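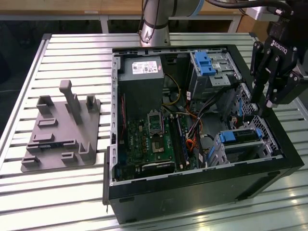 Does the Clolum starter kit come with the fixture plate, or do you have to buy that separately?

The plate is a separate item. The base kit is the software licence, the mounting hardware and the task cards, and you bring your own arm and gripper. The plate files are free to download if you would like to print one.

I'm sending this to the whole list as three people have asked me the same thing off-list since June, and Yan's message (quoted further down) raises a few points that I think belong in the open.

We have had the kit on trial here for 5 weeks. Our bench is a slatted aluminium one, with the PC tower laid on its side, side panel off, and the plate standing to the left of it. The gripper is a Robotiq we already owned. Gralier, who sell the kit, support three other makes, but I can't speak for any of those.

What you get for the money is a set of disassembly routines for desktop machines. You choose a routine, teach a few reference points for the model of case you are working on, and then run it. Teaching a new case took me 15 minutes once I had done two or three. The first one took most of a morning, and the manual was to blame for a good part of that. It refers to menu names from an older version.

Coloured release tabs are the easy part. The blue latch on the drive cage and the blue tabs on the hard drive bay suit the routines well, and the reference points for them are quick to teach. Cables are another matter. The bundle that comes off the power supply in an ordinary tower winds down through the middle of the case, and the kit has no routine for moving it. Gralier's written advice is to clear cables by hand before the run. That is fair enough, but it should be on the product page.

Now to Yan's message.

> From: Yan
> Subject: Re: Clolum kit, worth it for small sites?
>
> We looked at this in the spring and went with Plinora instead,
> mainly on price. Their service is charged per unit and they
> bring everything, so there was no arm to buy. We put 242 towers
> through with them and were content with the result.
>
> What put me off Clolum was the plate. The drawings show upright
> holders along two sides and low blocks in the middle, and I
> couldn't see what would stop a heavier part from tipping. Has
> anyone tried it with real parts? Also, can the holders be moved
> or are they fixed where they are printed?
>
> My other question is support. If a routine fails halfway, do you
> ring someone or are you on your own?

On the holders: they are fixed. You can edit the file and print another plate, and we will probably do so, as I would like the tall T-shaped post nearer to one corner. Ours is printed in grey and has held up so far. The U-shaped holders are fine with light parts. I have not put a power supply in one and would not want to. We set those down straight on the bench.

On support: you open a ticket on the website. I have opened four. Three were answered the same day and one took a week, and that was the one about the gripper dropping its connection on start-up. The fix was a setting on our side. There is no phone number.

On price, I agree with Yan for small jobs. If you have one batch to clear and no arm, a per-unit service makes more sense. Our case is different in that we already had the arm, and we expect to do 500 machines before the end of the financial year, in mixed models, with gaps between deliveries. Paying somebody to turn up for each delivery would not work for us.

Two things I would ask Gralier before ordering:

Which version of the manual ships with the kit, and does it match the software?
Are updates to the routines included after the first year? Our quote doesn't say, and I am still waiting for a reply on it.

I haven't decided yet whether we will keep it. The trial has a bit longer to run and I want to try the memory and expansion card routines on more than one type of board first. If anyone has taught it a small form factor case, please reply to the list with your reference points, as the ones in the shared folder are all for full towers.

Meifang Lei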